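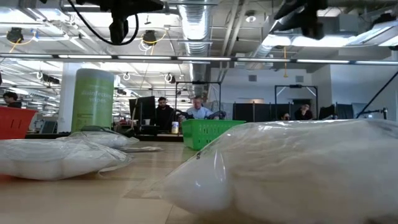
Bagged soft goods on the sorting table at the Fornance lab, where the two-arm trials were run in January.

I'll admit I had never thought hard about plastic bags until I spent an afternoon with the manipulation group at Fornance. They have a new result out on two-arm sorting, and most of it comes down to how a robot should grab a thing that won't hold its shape.

The setup is a pair of arms facing each other over a wooden table, with red and green baskets to put things in. The job is tidying. Remotes, small packets and clear bags of soft white stuff start out mixed together on the table, and the arms have to get each one into a basket. Simple for you and me! For a policy trained on human demonstrations, the remotes are the easy part. The bags are a pain – the film is shiny, it folds over on itself, and the part you can see best is often an empty flap with nothing behind it worth holding.

Latrice Pennington, who leads the project, told me her team kept seeing the same failure last year. The arm would go for the flap, the film would slide, and then it would try the same spot again. And again.
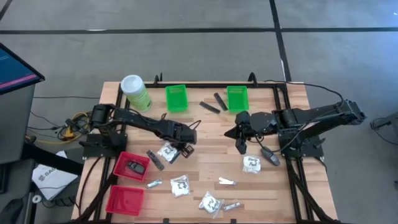

So they changed how the demonstrations get labeled. The method is called Fanier, and the idea is pretty easy to follow once someone draws it on a napkin for you (Pennington did). Every time a person steering the arms backs off from a grasp and tries a new one, the software keeps both attempts and ties them together. The usual habit in her group had been to trim the first attempt out and train on the clean one. With Fanier the model gets to see the miss, the back-off and the second try as one piece, so it learns where to go next when a grip feels wrong.

They collected 389 demonstrations for this round, and 186 of them had at least one of those second tries in it. I asked if that was a bad sign for the people doing the steering. Pennington laughed and said she would have liked more. "If everybody gets the bag on the first grab, I don't learn anything about bags," she told me.

The numbers, then. On the full sorting task, the older policy left an average of 9 items out of place over a block of test runs. The Fanier policy left 2, with the same arms and the same mix of items. Nearly all of the gain was in the bags. Remotes and small packets came out the same either way, and the team says so plainly in the write-up, which I appreciated.
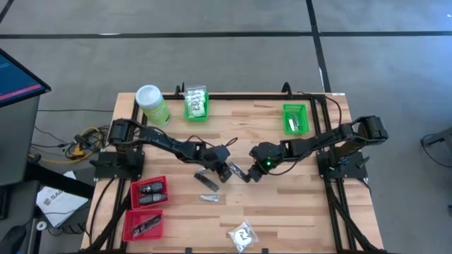

What's still rough

Speed, for one. The new policy pauses before a second try, sometimes long enough that I caught myself leaning in to see if it had quit. Pennington thinks part of that is the planner they inherited from an earlier project, Strickland, and they plan to swap it out before the next round.

The other thing is crowding. When bags pile up in one basket and stick out over the rim, the arm placing the next one can nudge the pile. There's no fix for that in this paper. One of the students wants to let the second arm hold the basket steady, and there was some good-natured arguing over whether that counts as cheating. I'm on the student's side, for what it's worth.

I also asked about lighting, because those bags throw glare all over the place. They ran a smaller set of tests with some of the overhead lights off and the results dropped a bit, but Pennington doesn't want to put a figure on it until they've done it properly.

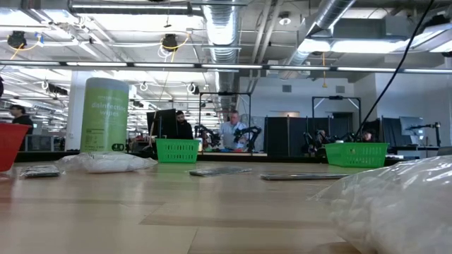 Green baskets and bagged items on the table, with more of the lab's arms on the stations behind.

Next up is a trial with Conerico, a packing company that deals with a lot of soft goods in thin film and has been asking the group about it for a while. The plan is to start with the same policy and add demonstrations using Conerico's own bags, which are bigger and (I'm told) even more slippery. The labeling code is going out with the paper. If you try it on your own arms, drop me a note and tell me how it went – I'd love to do a follow-up with a few other labs in it.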